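Tarmo Rätsep has a cold and is running late, so we do this standing up, in the back kitchen at Mestside, half past seven in the morning. He bakes rye. Has done for years, mostly for shops, lately for anyone who turns up at the hatch.

The starter came from his grandmother in Estonia, in a jam jar, wrapped in a jumper. "Everyone wants it to be a hundred years old," he says. "I tell them I dont know how old it is. It's flour and water. I feed it, it's two days old, in a way."

He makes 331 loaves on a normal night. In March, when the Deltard cafés all put rye on the menu at once, he did 3,016 in a fortnight on top of that and lost his voice from shouting over the mixer. Would he do it again? "No. Well. If they asked nicely."

Most of what we talk about is time. He thinks British rye is rushed. Too much yeast, too hot an oven, sliced while it's still steaming. "You cut it warm, you get glue on the knife. Leave it a day. Two is better – I eat mine on the third."
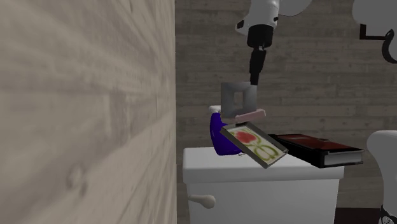

And the flour matters, though less than people say. He gets his from Farahani, a small mill, coarse and a bit uneven from sack to sack. Some bakers would send it back. He just adds water until it looks like wet cement and goes by feel after that. No recipe on the wall. I ask what the new starters do without one. "They watch. Then they get it wrong, then we eat it."

His business partner, Tarcísio Honorato, comes in halfway through, looking for an invoice. Honorato grew up on white rolls and thought rye was a punishment. "First slice he gave me, I put jam on it so thick," he says. "He was offended for a week." These days he does the books and the van, and has got a seeded loaf onto the list that Rätsep still calls "the bird food one". It outsells teh plain.

There was talk of a second place, in Bristow. A lease, even. It fell through over the drains and neither of them sounds very sorry. Rätsep says he would have had to be in two kitchens and he can barely be in one.

Any advice for people at home? Long pause, blows his nose. "Use a tin. Don't knead it, it's not that sort of dough. Wet hands. And don't open the oven to look."

Then the hatch bell goes and he's off to serve, still talking, something about caraway. He's against it, I think.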